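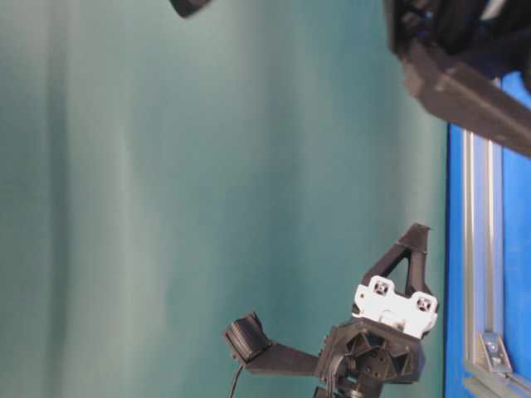
**Mulia** is a two-armed benchtop robot that Bautista Godoy and I have been building in a shared workshop since February, and I'm writing this entry for the workshop wiki so people stop asking me in the hallway (kidding, keep asking!). It's meant for small, fiddly assembly work, mostly the boring kind, like routing cables along a frame. Each gripper is mostly dark plastic, with long angular fingers. One finger has a triangular cutout and comes to a pointed tip, and at its base there's a white printed bracket with two square sockets, a part I reprinted more times than I'd like to admit. The other finger ends in a ridged pad, with a thin black cable hanging under it, and the ridges are there for grip on slippery plastic.

## Name

Mulia was Bautista's pick. I wanted Pono, and I got to use it for the control software instead, so everybody's happy. Older notes call the whole thing Tanner, after the shelf where the first parts lived. If you find a folder with that name, it's the same project, please don't delete it!

## Cable work

The job we care most about right now is the cable tie task. You stick a mount on an aluminum profile, thread a tie through it, lay the cable inside the loop and pull the tail through the head. People do this half asleep. For a robot it's a bundle of small problems – the loop is springy, the cable wanders, and the tie only goes in one way around, so a flipped one means starting over.

We split it into 11 steps in Pono, and the early ones are pretty dependable now. Closing the loop is the one that eats my evenings.

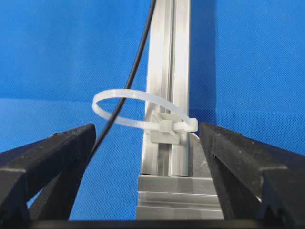 The trouble is that the fingers have to stay close to the tie without shoving the cable around while they get there. Come in too high and you bump the loop. Come in too low and you're scraping the corner hardware, and I have the scuffed fingers to prove it. Bautista thinks a thinner fingertip would fix most of this. I think we need a better approach angle, and we've been going back and forth on it for weeks.

## Cost and parts

Parts for both arms came to $899, not counting the extrusion, which was left over from a Mendine printer enclosure Soledad Daza took apart. The Pono log lists 141 practice runs so far. Print files for the brackets are in the project folder, and version 2 is the one you want.

## See also

- Pono setup notes
- Mendine enclosure (retired)

*Last edited 14 June 2026*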